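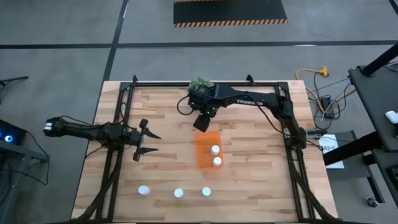
Butcher-block tabletop in strips of pale wood.

4. Oiling and maintaining the wood top

Applies to Delaunay tops supplied unfinished. Tops ordered with the Skusano factory lacquer must not be oiled; see section 6.

Before you start

Let the top rest in the room where it will be used until it matches the room's humidity. Remove all items from the surface. Work with a window open.

4.1 Sand along the grain with 120 grit paper, then with 200 grit. Do not sand across the joints between strips.

4.2 Vacuum the surface and wipe it with a dry, lint-free cloth.

4.3 Pour a small amount of oil onto the cloth. Spread a thin, even coat over the top face, the edges and the underside.

4.4 Wait 20 minutes. Wipe off all oil that has not soaked in.

NOTE: Oil left standing on the surface turns sticky and has to be removed with a scraper.

4.5 Leave to dry overnight. Sand lightly with 400 grit and apply coat 2 in the same way.

CAUTION: Cloths soaked with oil can catch fire on their own. Lay them flat outdoors to dry, or store them under water in a closed metal can.

4.6 Do not place objects on the top for up to 200 hours after the last coat. Light dusting is allowed. 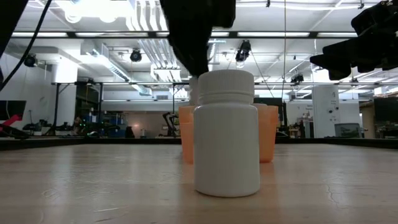
Photo: Londatside

4.7 Keep leftover oil in a tightly capped bottle, upright and away from heat. Mark the bottle with the contents and the date opened.

4.8 Repeat steps 4.2 to 4.4 when water no longer beads on the surface. In heated rooms, check the top each January.

NOTE: Small cracks at the strip ends are normal in dry air. Report cracks that run through a full strip to Trarkotberg before making any repair.

Last revised October 10, 2023

Was this section helpful? 14 comments | 3 shares

We use cookies to improve this site. Accept | Manage settings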